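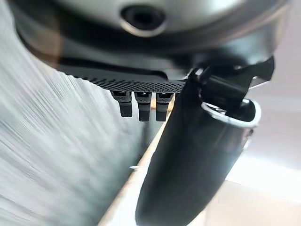 Kitchen robots at Neseck get better at the dull jobs

November 2024

Can a machine clear up after lunch yet? At the Willems test kitchen in Neseck the answer this fall is "quite a lot of it," and that is a big step up from a year ago, when the same question mostly got a laugh.

The kitchen is run by Murkell, a small firm that makes software for robot arms. It has spent the past months on the kind of chores most of us do half asleep: picking up cups, wiping a counter, putting lids on boxes, carrying things from a table to a rack and going back for more. The arms have now worked through 2309 practice rounds, and the team released its first full set of results this month.

Cups and tumblers are the star of the report. They sound easy, and they are anything but! A tall black tumbler can fool a camera because there is so little light and shade to go on, and a shiny rim throws back glare that looks like an edge where there isn't one. Then there is grip. Squeeze a paper cup as hard as a steel one and you have a mess on the floor. Murkell's arms now adjust their hold while they lift, and in October they moved over 300 cups of all sorts in a single day of testing.

Speed is another matter. Clearing a table set for 4 takes the robot 70 seconds per place setting when things go well, and longer when a fork has slid under a plate. A person with a tray would be done and on to the coffee by then. The team says it would sooner have a slow arm that puts a glass down gently than a fast one that doesn't, and after watching a few rounds it is hard to disagree. There is something very pleasing about seeing a machine stop, shift its wrist a little and try again.

Cloth is still the weak spot. Folding a dish towel works if the towel starts out flat, but a crumpled one in a sink can keep an arm busy until somebody steps in. Wiping goes better, though the robot has trouble telling a stain from a pattern in the counter, and it will happily scrub a knot in the wood. Drawers are fine, cupboard doors with stiff hinges less so.

The work is being followed closely by Sellosetti, a chain of lunch counters that hopes to try one arm behind the scenes at its Neseck branch. The plan is modest. The robot would take used cups from a return shelf and load them into racks, and staff would do everything else. No start date has been set, and the chain says no jobs will be cut for the trial. Workers there have already asked whether it could take over the late shift's rack loading first, the chore they like least.

So a robot that does the whole kitchen is still some way off, and one for the home is further away again, with all those pets, toys and odd-shaped mugs. But a machine that can be handed one boring task and left to get on with it looks much closer than it did.

Murkell plans to open the test kitchen to visitors for an afternoon once the next round of cloth tests is finished. Places will be announced on the Willems notice page, and visitors may bring a cup from home for the arm to try.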